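The Teal Cup

By eight in the morning I had the kitchen to myself, and I loved it already. It was a ridiculous thing to love, a rented kitchen in Clerkent with somebody else's counter in it, but there I was in my socks, grinning at a food processor.

I had come down from Cula on the late bus with one suitcase and a bag of crockery. The crockery was my aunt's. She had lived by herself above the Bevau bakery for most of her life and she owned almost nothing, but what she did own she used until it was part of her hand. When she died my cousins took the chairs and the good clock, and I asked for the bowls and the cup. They thought I was being modest. I was being greedy!

The bowls were lavender plastic, the pale sort of purple you get on old soap. She had mixed pancake batter in them, and soaked lentils, and once, when I was small and had a fever, she had floated a paper boat in one and set it on my knees. The cup was teal, so dark that it looked black until the window caught it. Every morning of my childhood summers it had stood beside her knife and fork, waiting for her to sit down.

So I laid a place for her. I know how that sounds, but it made me happy. A steel bowl at the front, the knife and fork side by side, the cup just behind them. I shoved the rest towards the back where it could wait its turn.

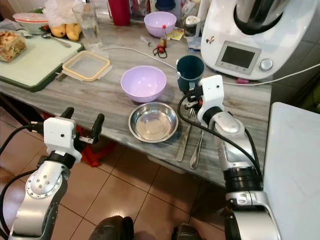
Then I stood and listened to the building wake up. There was a radio through the wall, and someone on the stairs singing the first two lines of a song over and over, getting the second one wrong each time — and I sang it back, properly, loud enough to be heard. There was a pause, and then a laugh. I had been in Clerkent for one night and I had already corrected a stranger.

My aunt would have been delighted. She held that you hadn't moved into a place until you had annoyed someone in it.

I should say that she hated a set table. She laid one every day and hardly ever ate at it. She would pour her tea, look at the knife and fork as if they belonged to guests, and carry her cup off to wherever things were going on. I used to find it on windowsills, on the stairs, on top of the piano in the hall. If you wanted my aunt, you looked for the cup.

The white folding table was where things were going on that morning. It was a mess, a lovely one, with a phone face down at one side and a controller left where the last game had stopped, and white cables wandering all over it. I took the cup across.
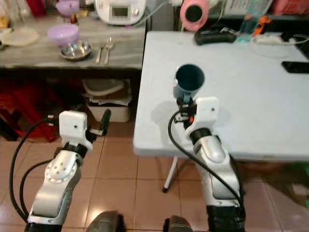

Nine o'clock

I made soup, or I began to. I had her recipe in my head, which is a dreadful place to keep a recipe. Onions, certainly. Barley. 900 grams of something, I could hear her saying the number quite clearly, but whether it was carrots or bones I couldn't have told you for money.

I rang the bakery. The woman who answered had never made the soup but she had eaten it, and she had opinions. Carrots, she said, obviously carrots, and had I got the steel bowl? You had to peel them into the steel bowl. I told her I was looking at it.

"And one of the purple ones behind it," she said, "for the pieces."

I had put them like that without thinking.

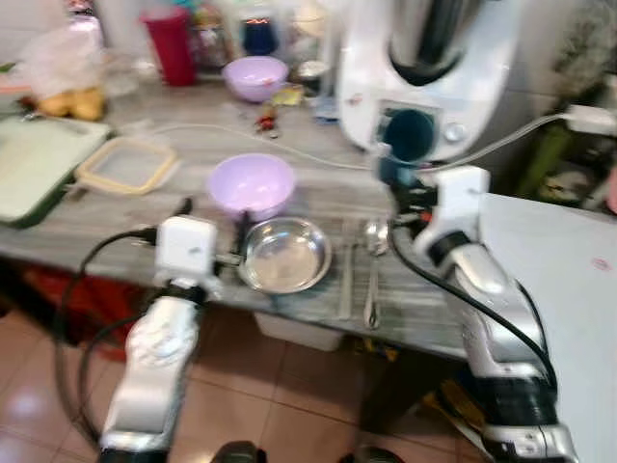
The steel bowl in front, the lavender one behind.

We talked for ages. She told me that my aunt used to send soup down to the bakers in winter, and that in all those years she had asked for one thing back, which was the end of the Xaba loaf, the dark crust that won't sell. I had never known that! I had eaten those crusts every summer with butter on them and thought they came from a shop like anything else.

"I'll post you one," said the woman.

"It'll be like a brick by the time it gets here."

"Then you'll have soup to put it in, won't you?"

When she had rung off I went looking for my tea, and for a moment I couldn't think where I had left it. I checked the counter first, by the knife and fork. Then I remembered, and laughed out loud, and went over to the white table with all its scuffs and scratches.

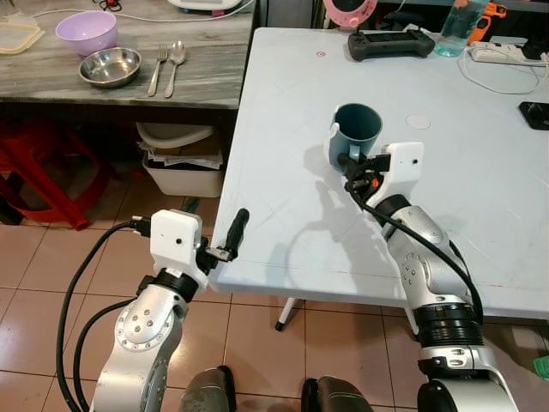

The singing had started again on the stairs. It was the same song, and this time the second line was right. I opened the door and asked whoever it was if they liked barley.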